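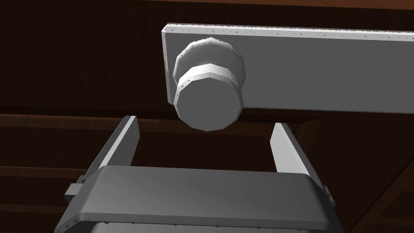 Adviser percentage: gross purse or net of camp costs?

Boxing Business > Contracts and Purses

cornerledger
Posted Jun 26, 2024

Looking for opinions on wording. A cruiserweight I keep books for fights on Zornby cards and has a separate adviser agreement with Brunner. Brunner takes 13 percent of "purse compensation," and the term is not defined anywhere in the agreement. The bout contract has a base purse, a travel allowance, and a ticket commission paid by the promoter after the show.

On the last settlement Brunner applied the percentage to all of it, travel included. I had been applying it to the base purse after sparring and gym fees came off. The gap is small on one fight, but there are two left on the term and the next one, in October, pays a lot more.

Which base is normal?

splitdecision_nj

Base purse, gross, before expenses. Travel allowance is a reimbursement and should not be commissionable. Ticket commission depends on the contract. Camp costs coming off first is something I have seen only when the adviser agreed to it in writing.

So you are both wrong, by different amounts.

cornerledger

Thanks. The camp cost deduction came from the prior bookkeeper's spreadsheet and I carried it forward. I will look for a side letter.

mandatory_position

Disagree with the above on travel. If the allowance is a flat amount and the fighter keeps whatever he does not spend, it is compensation as far as most agreements are concerned. If he turns in receipts and gets paid back, it is a reimbursement. The label in the bout contract does not settle it.

splitdecision_nj

A flat allowance can still be an expense item. I have drafted these. If the adviser wants a cut of per diem, the adviser should write that down. He wrote "purse compensation." Hotel money is not purse.

mandatory_position

"Purse" on its own I would give you. "Purse compensation" is sloppy and can be read wider. I would not want to rely on your reading in arbitration over a sum this size.

tapeandgauze

What does the bout contract say about the allowance? Flat or receipts?

cornerledger

Flat. 200 dollars per travel day, no receipts required. He drove and stayed with family, so most of it was kept.

tapeandgauze

Then I lean toward mandatory_position on that item. On tickets, check who sold them. Zornby pays commission to whoever signs for the block. If Brunner's office signed for part of the block, they may already have been paid on those seats and would be collecting twice.

cornerledger

Good point. The fighter signed for one block and the gym signed for another. The settlement sheet combines them into a single line, so I can't tell which seats were included.

tapeandgauze

Ask Zornby for the box office statement by block. The settlement sheet is a summary. They have the detail.

undercard_only

We went through this with Drellelholm. Their form has a definitions page and it is worth copying. Purse means the amount on the bout contract filed with the commission. Everything else is listed by name as in or out: signing bonus in, step-aside money in, travel out, sponsor patches out unless the adviser brought the sponsor. They charge 14 percent and I would still take it over an undefined 13.

splitdecision_nj

Step-aside in is aggressive. That money can arrive with no bout contract at all.

undercard_only

It is in because the adviser negotiates it. You can argue the rate should be lower. Ours is the same rate.

mandatory_position

One more thing for the OP. Check whether your state caps the combined take of manager and adviser, and whether the adviser has to be licensed to collect at all. A few people on this board signed with Skidcombe and did not ask until after the first settlement.

splitdecision_nj

Agreed on that one.

cornerledger

Update. No side letter, so the camp deduction was wrong and I have corrected it. Brunner is willing to sign a one-page amendment defining the base: filed purse plus ticket commission on the fighter's own block, travel excluded starting with the October bout. They are not giving back the travel portion already taken. Still waiting on the block statement from Zornby.

tapeandgauze

Get the amendment signed before the bout contract goes out. Make sure it covers both remaining fights, page 2 of the older Brunner form ties amendments to a single bout.

cornerledger

Ours has the same language. Will have them strike it.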